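Living > Homes > Interviews

Paying to be tidy

Yuk-lan Tang

I should say up front that I went to meet Fung-ping Fang expecting not to buy any of it. I have read four books on clearing out a house and I still own all four. Fang charges for two visits and a follow-up call, and her method, which she calls Flendmont after the street where she used to live, promises that a household can get its surfaces back and keep them.

"I don't promise keep," she said, before I had my coat off. I read her the line from her own website. She looked at it for a while. "Okay. It says keep. I'll change that."

We met at her office in Vuvthorpe, two rooms over a shoe repair place. She used to manage stock for Castaño, a chain of kitchen stores that closed its last branch in August, and she says most of what she knows comes from the stockroom there. Things in a stockroom have an address. If a thing comes in and there is no address for it, somebody has to make one or send it back.

I said that a house has children in it and a stockroom does not.

"People always say children," she said. "It's never the children. Children have one box of stuff they like and the rest came from the grandparents. The adults are the ones with three blenders."

Her first visit goes like this. She asks the client to bring out everything from a single cabinet, usually in the kitchen, and put it on the floor. Then they eat lunch. After lunch the client puts back what they can remember without looking. The rest goes in a box with a date on it and lives in the garage for 40 days.

Why 40? I asked whether there was any research behind it.

"No. Thirty felt mean and sixty, they forget the box is there."

I liked her more after that, though I noticed the website calls it a "tested period." She told me her nephew wrote most of the website.

What bothers me about this whole business is that the people selling it are the only ones who report how well it works. Fang says she has done 193 homes. I asked how many of them were still in order a year later, and she said she hears from plenty of them. Plenty how? Christmas cards, she said, and they send friends. I pointed out that the ones whose cupboards filled up again probably don't send a card.

"Probably not," she said. "You don't write to your dentist when you stop flossing."

So does she think it lasts? She made tea before answering this one. Her view is that the clearing out wears off in most homes and the habit of giving things an address sticks in a few. She thinks that is still worth the fee. I am less sure. The fee would buy a lot of shelves, and I told her so.

"Don't buy shelves," she said, louder than anything else she said that morning. "Shelves are how it starts. You get a shelf and it's empty, and an empty shelf in a house lasts a week."

She is rude about containers too. She won't sell them, and she turned down an offer from Grekden, a storage firm that wanted her name on a line of drawer inserts. I had half expected the inserts to turn up on the desk as a gift. Her own desk had a phone and a stapler on it, and a stack of mail she plainly hadn't opened. I asked about the mail.

"That's from yesterday."

The one on top had last month's postmark. I didn't bring it up, and now I have.

The part of her talk I have thought about since is what she said about flat tops. Any surface at hip height will collect things, she says, and it makes no difference how nice it is or what it cost. People buy a beautiful table and assume they will respect it. She has a client who had a counter made to order and then could not find it under the school forms. Her advice is to decide on the few things allowed to live there and to let those be ugly if they are useful.

I asked if that wasn't just common sense with an invoice attached.

"Yes," Fang said. "Do you do it?"

I don't. I went home and did the one-cabinet thing by myself, for free, with no lunch. I remembered the colander, the big pot and the good knife. I did not remember a fondue set, or a second colander.

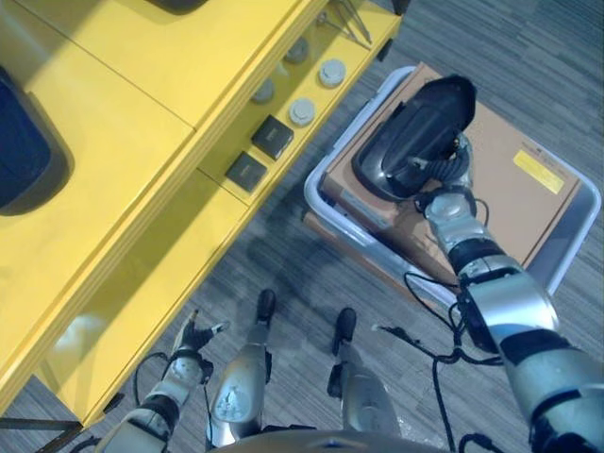

The box is in the hall because we have no garage. I wrote the date on it, and I have already been back in for the second colander, so I can't say I'm a fair test. Fang told me over the phone that taking one thing out is allowed. The website says it isn't.

3 shares
2 comments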